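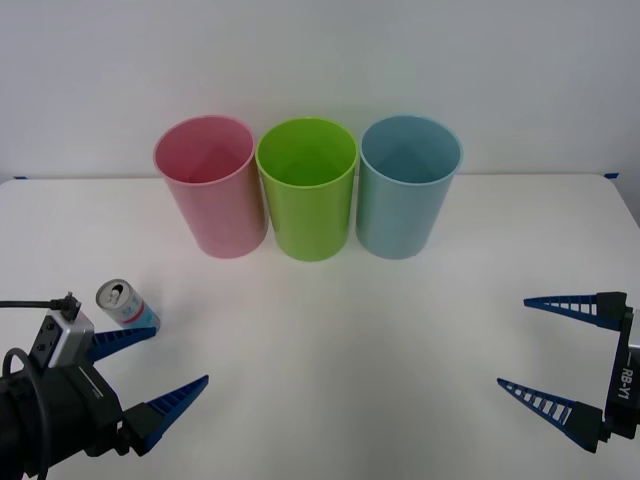
Hello from the end of a very long week, and from a kitchen that still smells like burnt sugar. I promised a few of you that this month's letter would be the one about hosting, and then I got distracted by soup for two issues running, so let me get to it before I wander off again.

I want to talk about having people over when you don't feel like you have the house for it.

I put it off for years. My apartment has one real window in the living room, a bathroom door you have to lift a little to close, and a couch I bought from a man in a parking lot when I was 26. Every time I thought about inviting people, I'd start a list of the things that had to be fixed first, and the list would get so long that I'd just meet everyone at a restaurant again. Then the restaurant would be loud, the check would come to something awful, and I'd go home hoarse having talked to the two people nearest me.

What changed was that my friend Izzati Pillai moved in across the street and started having people over on Fridays before she had unpacked. I mean there were boxes. We ate dinner off one of the boxes. It was pasta with butter and a bag of salad, and she'd asked six of us, and I remember walking home at eleven thirty thinking that was the nicest night I'd had since summer. I couldn't have told you a thing about the paint or the rug. (There was no rug, she tells me. It was still rolled up in the hallway and I apparently stepped over it several times.)

So I started doing it too. I've been at it for a little over a year now, most weeks, with a gap in the spring when I had that cough. I've picked up some opinions.

The invitation

Send it early in the week and make it specific. "We should have dinner sometime" is a lovely thing to say and it has never once resulted in dinner. "Come Friday at 7, I'm making a big pot of beans" gets a yes or a no within the hour. I put the food in the message on purpose. People relax when they know what they're walking into, and the ones who can't eat it will tell you while there's still time to change the plan.

I also say when it ends! This felt rude the first time and now I swear by it. "Come at 7, I'll be kicking everybody out at 10:30" gets me the friends with babysitters and the friends with early shifts, who used to say no just in case. Half the time we run over anyway and I'm the one holding us up, standing at the door with somebody's coat in my hand, telling a story.

How many people

For my place it's six, counting me. I've had nine, and what happened is that it split into two parties, one in the kitchen and one on the couch, and I ran back and forth between them like a waiter. I've had three, which is cozy but asks a lot of everybody. If you've got one chatty friend you can go smaller. If all your friends are quiet (I do have a set like this, I love them, it's like having deer over) go a bit bigger and put some music on.

Don't worry so much about whether people know each other. I used to treat a guest list like a chemistry problem. Now I just ask whoever I've been missing, and I try to give each pair of strangers one fact on the way in. "You both grew up with goats" got me forty-five minutes of conversation I didn't have to do any work for.

The food

Make one thing. I can't say it loud enough. One big thing that sits happily on the stove for an hour if somebody's bus is late, and then bread, and then something cold and crunchy that you dress at the last minute. My standbys are white beans with a lot of garlic, a chicken and rice thing I got from my aunt, and in December the beef stew that a bunch of you wrote in about last year. (Yes, the recipe's coming. Yes, I know I said that in January.)

I've stopped trying new recipes on company. I did it once with a braise that needed to be turned every twenty minutes, and I spent that whole evening with my back to everybody. We ate at ten. Someone had found my crackers by then, and no one was hungry.

Let people bring things, and tell them what. If you say "just bring yourself" they'll bring wine, all of them, and you'll have five bottles and nothing for dessert. I assign. You're ice, you're fruit, you're something sweet. Everyone seems to like having a job, even the job of ice.

And sugar burns faster than you'd think, which brings me to last night's caramel. It went from pale to black in the time it took me to read one text message. We had oranges for dessert instead. They were very good oranges.

The cleaning

Bathroom, kitchen counter, the floor you can see from the front door. Done. I give myself one hour with a timer, and whatever's left over goes in the bedroom with the door shut. My bedroom on a Friday looks like a thrift store took a direct hit. It's fine. Coats can go on the hook.

I clean the bathroom first because if I leave it till last I'm doing it in my nice shirt. Fresh hand towel, new roll of paper, a candle if there's one around. Overhead light off in the living room and the two lamps on, and I promise you the whole place jumps up a tax bracket.

The pets question

A few readers asked what I do with Pesto. For anyone new here, Pesto is my cat, he's eleven, and he has strong views. I used to close him in the bedroom and he'd sing the entire time, so now he's just out. I mention him in the invitation in case of allergies. He sits on the warmest person's lap for the first ten minutes, finds them lacking, and then goes and gets on top of the fridge until everyone leaves. One of my guests last month was scared of cats and they got along beautifully, since neither of them wanted anything to do with the other.

When it goes badly

It will, now and then. I had a night where two people canceled at six o'clock and the remaining two turned out to have dated. I've dropped a full pot. There was an evening when everyone was just tired, you could feel it, the talk kept sagging and people were gone by nine. I did the dishes feeling pretty low about that one. Then the next morning one of them texted to say it was such a relief to be somewhere she didn't have to be fun. I think about that a lot.

My one rule for the bad nights is that I send the next invitation anyway, the same week if I can stand it. If I skip, I'll start making the list again. New couch, fix the door, paint. I know myself.

The end of the night

Don't do the dishes while people are there, unless you have the kind of friend who'll dry and gossip, in which case go right ahead, that's the best part of the whole evening. Otherwise I stack everything in the sink, run hot water over it and sit back down. It'll be there in the morning. I've kind of come to like that hour on Saturday, coffee going, radio on, finding out what got left behind. So far this fall it's been one glove, a library book, somebody's very nice umbrella, and a casserole dish that no one will admit to owning. If you're reading this and it's yours, it has a lid, and I'm using it.

Okay, a bit of housekeeping.

This letter now goes out to 2,333 of you, which makes my stomach flip over a little. When I started I was writing to my cousins and two former coworkers, and one of those coworkers had unsubscribed by the second issue. (We're still friends. She says it was too many emails about onions.) Thank you for being here, and thank you for passing it along.

I asked last time what you serve when the budget is tight and I got so many answers that I'm saving them for their own issue. Baked potatoes with a lineup of toppings came up over and over, and so did breakfast for dinner. A reader who runs a boarding house told me she can feed twelve on lentils and a ham bone and nobody leaves hungry. I'd like to be adopted by her, please.

For next month I'd love to hear about the best night you ever spent in somebody else's home. It doesn't have to be fancy and it can be from when you were little. Just hit reply. Keep it under 400 words if you can, and tell me whether it's okay to use your first name.

I'm off to soak that caramel pan for a third time. Friday's beans again, if you live on my street and you're reading this. Bring ice.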